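Trosness Bench Guide
Section 4: Comparing Gripper Fingers

Use this section to compare two sets of fingers on a two-arm bench. The steps assume both arms are mounted and homed (Section 2) and the Mekar controller is connected.

4.1 Before you start

1. Cover the table with the matte cloth and pull it flat. Light fold creases do not affect the test.
2. Load the profile for each set of fingers in Flarlow. Use slot 182 for the left arm and slot 200 for the right.
3. Set both grippers to the same closing speed.

CAUTION: Keep hands off the table while either arm is powered. The wrists can move without warning when a profile loads.

4.2 Holding test

4. Place the plastic gear flat on the cloth, within reach of the right arm.
5. Close the right gripper on the gear and raise it clear of the table.
6. Bring the left gripper in from the other side with its tip pointing at the gear. Stop before the two touch.

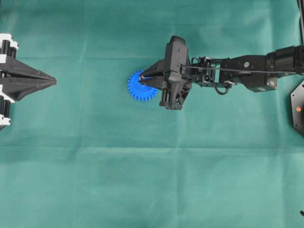 7. Hold this position until the controller shows code 119 (grip stable). If it shows 307, open the fingers, set the gear down and start again from step 4.
8. Write down the motor current for the gripper that is holding.

Note: Compare readings only between runs that use the same part. The blue gear has a rounded collar on one side, and a grip on the collar will not read the same as a grip on the teeth.

9. Repeat the test with the fingertips closed on the collar. Check from the side that the tips are pressing on the collar and are clear of the teeth.

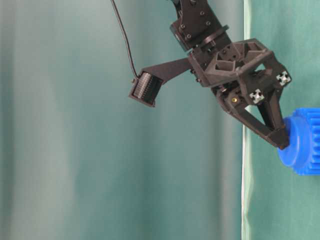
4.3 Checking the wrist camera view

10. Move the gear off the table and close the fingers fully.
11. Open the wrist camera view in Flarlow. Both fingertips should show near the middle of the picture. A thin gap between the inner faces is acceptable.
12. Turn the wrist until the closed tips point at the gripper on the other arm.

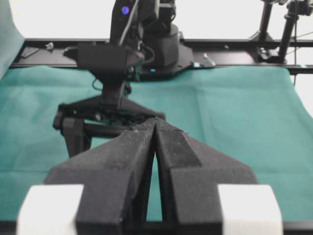
13. Save the view under the same slot number as the finger profile. The Marinescu finger kit has its own alignment sheet, so use that sheet if the tips sit off center.
14. Repeat steps 10 to 13 for the other arm, then go to Section 5 to enter the readings.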